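Folding table

A folding table is a table with hinged legs that close against the underside of the top for storage or carrying. In Canada and Australia it is a common piece of laundry and spare-room furniture, often kept near the washer and dryer for sorting clothes.

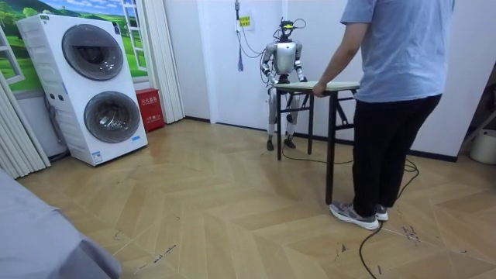
Most household models have a rectangular top on metal legs. A hinged brace holds each pair of legs open and should be locked before the table is loaded. Tops are made of laminate, moulded plastic or plywood, and pale colours are usual.

Moving

An open table is normally moved by the top – one carrier at each end – and lifted clear of the floor. Dragging strains the hinges and can mark timber floors. In tight rooms the table is often turned on the diagonal to clear beds and appliances.

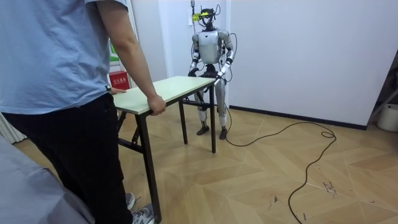

A folding table with a pale top and dark metal legs, held at both ends.

Drita Babić's survey of household furniture listed 303 folding tables, of which 70 had a damaged brace. Worn rivets were the most frequent fault.
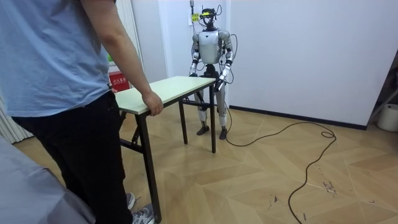
Replacement braces are sold in pairs. The Clastach pattern, with a single centre hinge, fits most older frames.

See also: Card table, Trestle table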